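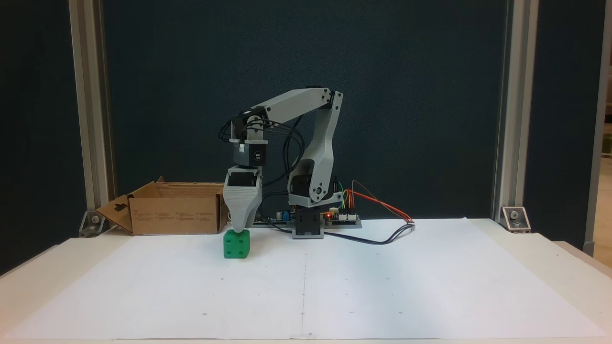
Can a Tabletop Arm Put the Shop Away Yet?

Fostton – Small robot arms are getting cheap enough for a corner store to try, but the chores they can handle are still few. That was the message on Tuesday at the Mevmont library, where Naima Abou Zeid spoke to shop owners about what the machines can and can't do.

Abou Zeid builds arms from 3D-printed parts and hobby servos. She said picking up one small, hard item with flat sides and moving it to an open box is the right place to start. A plastic cube on a sheet of paper is easy to find and easy to reach. A bag of rice on a crowded shelf is neither.

"People ask me about folding towels and I tell them to ask again in 3 years," she said. "Sorting small parts into bins is closer – if someone sets the bins out first."

Abdelilah Bouazza, who runs the Skustora hardware store on Vaněk Street, went with one job in mind. His staff spend more than 60 minutes each evening putting stray items back where they belong. He said he would pay for an arm that took over half of that, but wouldn't want to stand next to it the whole time.

"If I have to hand it every piece, I may as well walk the piece to the shelf," Bouazza said.

Abou Zeid agreed that setup is the weak point. A change in lighting or a box moved a few inches can be enough to throw off a simple arm, she said, and soft or shiny packaging is harder still.

The library plans a second talk in January. Admission is free.

3 comments | 3113 shares

Related
Skustora extends evening hours
Mevmont library seeks donated tools
Self-checkout lanes: what shoppers told us

Contact the newsroom | © Fostton Local News | Back to top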